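Marites Barredo
2 min read

Everyone keeps telling me interrupted stitches are "the easy bit". Are they? I've been at it since December and my knots still look like something pulled out of a plughole.

Lorna Sarmiento swears by five throws on every knot. Five! I've asked her why twice and got a shrug.

Also not sold on the Hulalley practice pads. They cut nicely, fine, but does skin really behave like that? I doubt it.

Three knots along one thin cut, and the spacing is what I'd look at first. Tidy knots are nice. I still want to know what the edges are doing between them.

14 comments · 5 shares

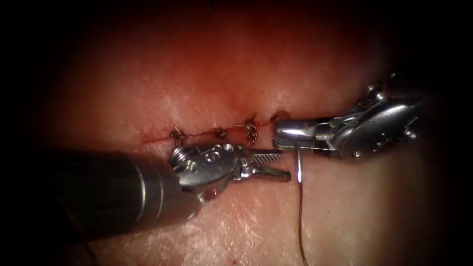
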